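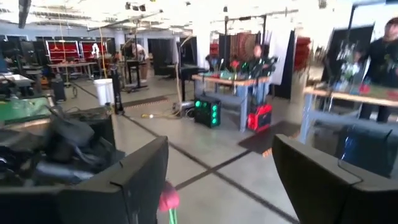 Figure 4. Workbench with light gray metal legs in an open work area with a concrete floor.

Support > Home Energy > Husico Battery Storage > Set-Up Guide > Section 5

Overview Before You Begin Mounting Wiring Commissioning Maintenance Contact

Section 5. Commissioning the Battery Unit

This section describes the first start of the Husico home battery unit after it has been mounted and wired to the solar inverter. The work in Sections 3 and 4 must be complete and signed off on the installation record before the unit is switched on.

Commissioning is to be carried out by a licensed electrician who holds a current Ellent installer number. The homeowner may be present and is encouraged to watch steps 9 through 16, which cover the settings that can be changed later from the wall display.

5.1 Required items

Installation record, with pages 1 and 2 filled in
Insulated screwdriver and torque driver
Multimeter rated for the DC voltage shown on the unit label
Ellent gateway and its network cable
Activation card (packed in the document sleeve behind the front cover)

CAUTION: The battery terminals are live at all times, including when the main switch is in the OFF position. Remove rings, watches and other metal jewelry before opening the front cover.

5.2 Checks before power is applied

1. Confirm that the main switch on the battery unit, the DC isolator on the inverter and the storage breaker in the house panel are all OFF.

2. Remove the two screws at the bottom of the front cover. Lift the cover up and away from the cabinet.

3. Check that each battery module is fully seated and that its latch is closed. An open latch shows a red stripe.

4. Measure the voltage of each module and write it on page 3 of the installation record. If any two modules differ by more than the limit printed on the label, do not continue. See Section 8, Balancing Modules.

5. Check the polarity of the DC cables at the inverter end. Reversed polarity will damage the inverter and is not covered by the warranty.

6. Check that the ground conductor is tight at both ends.

NOTE: Units delivered with the Tan wall bracket have a second grounding point on the left side of the cabinet. Both points must be connected.

7. Refit the front cover and tighten both screws.

5.3 First start

8. Turn on the storage breaker in the house panel, then the DC isolator on the inverter, and last the main switch on the battery unit. The order is important. If the main switch is turned on first, the unit will lock and show code E16.

9. Wait for the status light to change from amber to steady green. This can take up to 5 minutes. The fan may run at full speed for part of this time.

10. On the wall display, select the language and the country. The country setting loads the grid limits and cannot be changed by the homeowner afterward.

11. Enter the number of modules installed. The display will compare this number with the modules it has found. If the two do not match, turn the unit off in the reverse order of step 8 and repeat step 3.

12. Connect the Ellent gateway to the home router with the network cable. Wireless connection is possible but should be used only where a cable cannot be run.

13. Enter the code from the activation card. Upper case and lower case letters are treated as the same.

14. Choose an operating mode:

Self-Use. Solar power goes to the house first and then to the battery. The grid is used last. This is the factory setting.
Time-of-Use. The battery charges during low-rate hours and supplies the house during high-rate hours. Rate hours must be entered by hand.
Reserve. The battery is kept full and is used only in a power outage.

15. Set the reserve level. Households that experience frequent outages should select a higher level, with the understanding that less stored energy will then be available for daily use.

16. Select TEST on the wall display and follow the prompts. The unit will charge and then discharge for a short time. Do not open the front cover during the test.

CAUTION: If the status light flashes red at any point during the test, turn the main switch to OFF and leave it off. Do not attempt a second test until the code on the display has been looked up in Section 9.

5.4 Completing the record

Sign the last page of the installation record and leave one copy with the homeowner. The second copy is to be sent to the regional office in Plarnau or uploaded through the installer portal. The warranty period starts on the date of the test -- the date of purchase is not used.

The utility may require its own notice before stored energy is sent to the grid. Export must remain disabled in the Grid menu until written permission has been received.

NOTE: The unit will ask for a service check after 3,000 charge cycles. The message does not stop operation and can be cleared once the check has been entered in the portal.

Section revised November 16, 2019. It replaces the September edition, in which steps 12 and 13 were printed in the wrong order.

Comments

gridless_in_ohio
Had the E16 code on my first try. Shut everything off, went through step 8 again in the right order and it came up green.

R_Hollow
Does the Time-of-Use setting handle weekend rates? I only see one set of hours on my display.

sunnyside4
You need the later display software for that -- my installer loaded it and a second schedule showed up under Rates.

mapleporch
Please add the torque values to this page. They are only in Section 4 and I had to keep going back and forth.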